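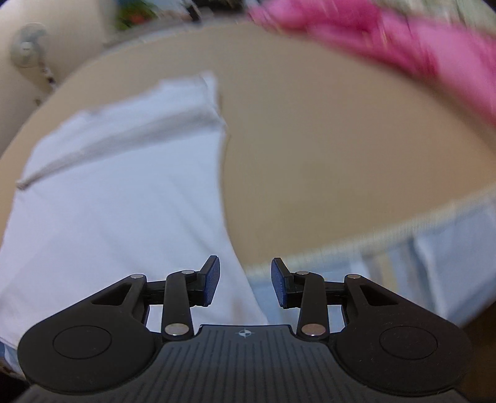

Public Comment Forum: Utility Rates and Consumer Costs
Topic: Proposed change to the Quintela water billing minimum

R_Mowat (moderator)
Posted 31 Mar 2018

This topic is open for comment on the proposal to raise the minimum monthly water charge for residential accounts in the Quintela district. The proposal was filed by Trestitz, which operates the system under contract with the county. Participants are asked to address the proposal itself and to refrain from remarks about individual employees.
Rhona Mowat

bcdo
I wish to register my objection. My household used 321 cubic feet of water last month. Under the proposed schedule we would be billed for 600 whether we use it or not. A retired couple would pay the same as a family of five under this plan, and I do not consider that a fair basis for a public utility. I have written to our state representative and have requested that she ask the rate office to review the filing.
Byung-chul Do

W. Teixeira
I respectfully disagree with the previous comment. The pipes, pumps and meters must be maintained regardless of how much water passes through them. A higher minimum spreads that cost across all accounts. The alternative is a higher charge per unit, and that would fall on larger families, many of whom rent and have little say in the condition of their plumbing.
Welington Teixeira

bcdo
Mr. Teixeira's point about renters is noted. However, the filing does not state that the additional revenue will be spent on pipes. It refers only to "general operating needs." If the money is intended for maintenance, the filing should say so.

huiling_lu
May I ask where the filing can be read? The link on the county page leads to the Trindex billing portal, and the portal requires an account number. My mother, Fengying Lu, owns the house, but the bill is in my late father's name and the system will not accept either of us.

R_Mowat (moderator)
Ms. Lu, a printed copy is available at the county clerk's office and may be read without an account number. I have reported the link. A change of name on an account is handled by Trestitz and requires proof of ownership.

huiling_lu
Thank you. I have now read it. Page 5 provides a reduced minimum for owners over a certain age, but only upon application, and the form is not attached. I would support the proposal if that reduction were applied automatically.

W. Teixeira
I would support that amendment as well. I remain in favor of the minimum.

bcdo
I would not. A discount for some customers does not correct a charge for water that was never delivered. The Nadura district considered a similar minimum and chose a smaller fixed fee with a separate line for repairs. I ask that the same be considered for Quintela.

R_Mowat (moderator)
All comments above have been entered under item 108. The hearing is scheduled for September, and written statements will be accepted by the clerk until then.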